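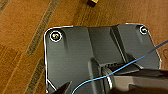
White specks and shiny spots on matte black stuff — how do I clean it?

pinecone_desk
Posted 2024-04-25 in Cleaning & Care

Okay, so when I set up my work corner I decided everything was going to be black. Brown wood desktop, plain off-white wall, black things. I still love it! But matte black shows everything, and I mean every crumb of dust, every fingerprint, and the pale edges where the light hits make it look dusty even right after I've wiped it.

Some of the black stuff is plastic and some of it is metal. I've been using a paper towel and whatever spray is under the sink (Cliltora, the lemon one), and I've been doing that for six weeks. The plastic is starting to get shiny patches where I rub the most, and the metal gets these cloudy swirls that only show up when the sun comes around in the afternoon.

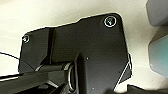 The worst places are the grooves and the screws. Gunk settles in next to the screw heads and down inside the hex sockets, and the towel just skates over the top or leaves lint behind. I tried a toothpick and I think I scratched something, so I quit.

So I guess I have two questions. What should I be wiping this with, and can the shiny patches be turned matte again? I have a sheet of 400 grit sandpaper left over from doing the desktop and I'm kind of tempted.

mothballs_and_tea
Put down the sandpaper!!

I did that to a black plastic radio and it went gray. Not matte, gray, with scratches. I colored it in with a marker afterward and it looked exactly like a radio somebody colored in with a marker.

The shine is usually the texture getting polished flat, and paper towels are rougher than you'd think. Sometimes it's only residue from the spray though, especially a lemon one, those love to leave a film. So try this before you give up on it: a drop of dish soap in a bowl of lukewarm water, microfiber cloth, wring it out until it's barely damp, wipe, then go over it with a second cloth and plain water. If the patch gets duller, it was film. If it doesn't, well, welcome to owning black plastic.

Keep water away from anything with a cord or a battery obviously. Unplug first.

pinecone_desk
Thank you, sandpaper is back in the drawer. I did the soap thing last night on one of the plastic pieces and it did come up duller, so at least part of it was the spray. Embarrassing!

I still have little white specks on the flat black faces that I can't make up my mind about. Could be lint, could be wall paint (I rolled that wall in March and was not careful), could be tiny chips. Is there a way to tell without making it worse?
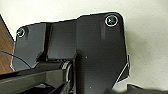

gravelroad77
Fingernail. Wrap the damp cloth over it and push sideways on the speck. Lint slides off right away. Latex wall paint will usually lift if you hold the wet cloth on it a few minutes first and then push again. If you feel a little dip and nothing moves, it's a chip, and you're better off leaving it alone than dabbing it, the dab always dries glossier.

For the screws get a soft makeup brush or a cheap dry paintbrush. Brush everything out of the grooves and sockets BEFORE the damp cloth goes anywhere near them or you're making mud. I have two brushes, one never gets wet. Burkska sells them in packs at the hardware place by me but any soft one works.

Cloudy swirls on the metal I would also blame on the spray. Same soap and water, then dry it right away so it doesn't spot. No rubbing alcohol unless you've tried it somewhere hidden, it can take the finish off some paints.

bluebottle_m
i just dust mine with a clean sock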